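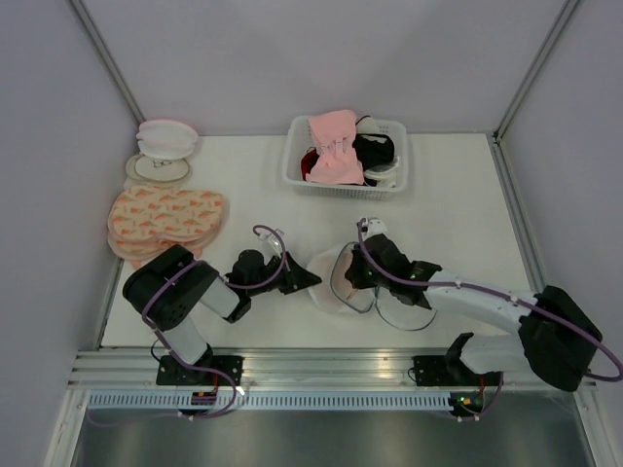
Avville Clothes Closet: second progress report to the Zeng Fund

3/15/18
From: Dehua Xiong

Where we are

Hello again, and thank you for the kind note after the last report (I read it out loud to everyone on sorting duty, and it went over very well). This one covers everything from December up to now, so it's a bit of a long one. Short version: the sorting is going much better, the folding is going much better, the sizing is still a headache, and I'd like to move a little money from one line of the budget to another. Details on that are near the end.

Since the start of the grant we've sent out 132 bundles of clothes and soft things to families in Avville. Most of them went out after the new year, when the Dromov Street pickup point opened. I had thought people would keep coming to the old door out of habit, but they switched over right away, and now the old door is mostly for drop-offs.

Sorting

You asked what a round of sorting looks like now that we've dropped the big bins, so here goes! Everything mixed goes into one white basket with a wide rim, at the back of the work surface, and the finished piles build up along the left side. Pieces come out of the basket, get looked over, and either join a pile or go to mending. The basket at the top of this report was a real mixed bag, with the light pink piece with the little ties hanging over the front, something black and crumpled next to it, and a bit of dark red poking out from underneath. That's a pretty normal load for us. Grown-up clothes and little-kid things arrive in the same sack all the time, and I've given up asking people to separate them at home.

What changed is the size of the load. We used to tip out a whole donation sack at once and then spend the afternoon walking around it. Now it's one basket, finished, then the next. It sounds slower and I argued against it myself – I was wrong. Half-sorted piles used to sit overnight and get mixed back together by morning, and I haven't seen that happen once since we changed.

Folding and the small soft things

Bulky pieces go in the back corner, flat ones in front of them, and the patterned stack closest to the person folding. The peach stack with the carrot-like print on top is my favorite thing to come through all winter, and I've been told I'm not allowed to keep it. Prints go on top of plain pieces of about the same color, so whoever is making up a bundle can grab from the stack without digging.

Puffy things are still a problem. They won't stay folded, they take up far too much shelf, and if you put anything flat on top of them it slides off. We tried tying them with ribbon (pretty, but it took forever) and then paper bands, which tore. For now they get folded once and go in the corner, and they're the first thing into a bundle.

Sizing and labels

We're behind here. The plan said every bundle would have a size label by now, and I'd say the ones for babies do and the ones for older kids mostly don't. A lot of what we get has had the tag cut out. We bought a roll of Tarkix labels in December and they stick fine to paper but not so well to anything fuzzy, so I've gone back to writing on a card and tucking it inside the fold. The rest of the roll is going on the shelves instead.

I also promised you a size chart on the wall. It's drawn, and it needs the toddler row redone before it goes up.

Money

We're under on bags and over on laundry. The bags line was set when we thought we'd need new ones for every bundle, but families bring them back, often with something inside for us. Laundry costs more than I guessed because so much more is coming in. If you're happy with it, I'd like to move what's left of the bags money over to laundry for the next three months. The total stays the same. A quick yes by email is plenty.

Next up

Older kids' sizes first, then the wall chart, then 12 more shelf dividers for the back room. I'd also like a second white basket like the one we have, so two people can sort side by side on busy days. I'll send the laundry receipts separately once I've got the last one back from the front desk.

Thanks again,
Dehua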